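19 October 2021

ok tour thread. Sollavura are coming through Wenmont in November and I have been waiting on this since the first record so bear with me, typing on the bus

1/ Venue is the Nouri. Not the big room downtown, the Nouri. Holds 406 if they open the balcony, and they are opening the balcony, I asked

2/ Doors at seven, opener at eight. Opener is Plenivetti – two people, one drum machine, very loud. Saw them in a record store basement once and my ears rang all the way home. Bring earplugs. Coat check sells them but they're the bad foam kind

3/ Tickets. Presale is mailing list only and the code goes out the night before. Check your spam folder. Mine went to spam last time and I ended up in the back row behind a pillar

4/ General sale is the next morning at ten. Floor is standing, balcony is seated, same price. Fees get added at the last screen, so don't yell at me about the number on the poster

5/ There's a box office window too, no fees, cash or card. Opens at noon, so you miss the first two hours of online sale. Your call. For the spring show there were still balcony seats by lunch but that was a smaller name

6/ New album. Have had it on repeat all week. Side one is the fast stuff, side two slows way down and there's a seven minute one with just organ and voice that I did not expect from this band at all

7/ Sang Hồ is playing bass on the whole tour. If you only know the records you might not know the name, but Sang Hồ did the summer festival dates and the low end was SO much better. The old songs finally have some weight to them 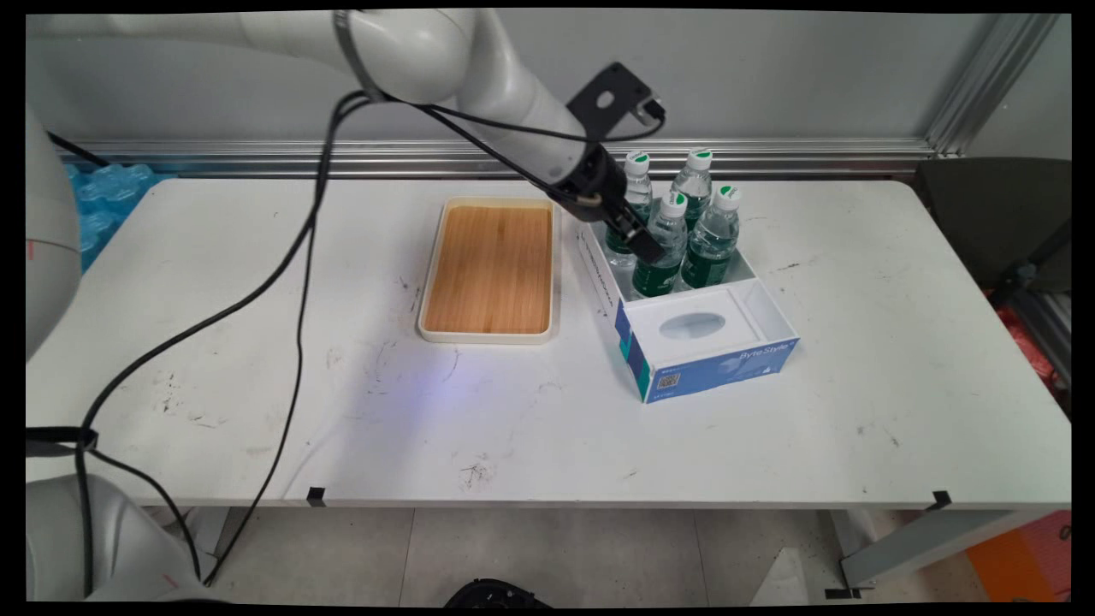

8/ Setlist so far, from people at the first few shows: opens with the new single, then three old ones in a row no talking. Organ song is in the middle. They close with the one you think they close with

9/ No encore at two of the shows, one encore at the other. So don't run for the parking lot the second the lights go down, but maybe have your coat on

10/ Merch: tour shirt is 50 which, ok. It's a heavy shirt at least. Vinyl is a tour pressing, 300 copies for all the dates together, and the person at the table last night told my friend they were already getting low. Buy it before the opener if you want it, they will hold it behind the table with your name on a sticky note

11/ Parking. The lot behind the Nouri fills up early. Street parking on the hill is free after six but read the sign, one side is permit only and they do tow. Bus stops right outside and the last one back is 11:40, I have made it every time but once

12/ Food: the taco place next door closes at nine on show nights now. Eat first. Bar inside has chips and thats it

13/ All ages on the floor, balcony is 21 and up bc of the bar. People keep asking me this like I work there. I don't work there

14/ Someone asked if it's worth the drive from out of town. I mean. The last time they played here was a half hour slot at three in the afternoon in a field, with about 400 people watching and most of those in line for lemonade. This is a full set, indoors, with a real sound system. I'd drive

15/ Also yes they're doing the slow version of "Harbor Lights" and not the album one. I was ready to hate it. Heard a phone recording and I've changed my mind – it's just guitar until the second chorus and then everybody comes in at once

16/ I have one extra presale spot if the code lets you buy four like last time. It's going to whoever replied first on the old thread, you know who you are, check your messeges

17/ My stop. Will post the presale link when I get the email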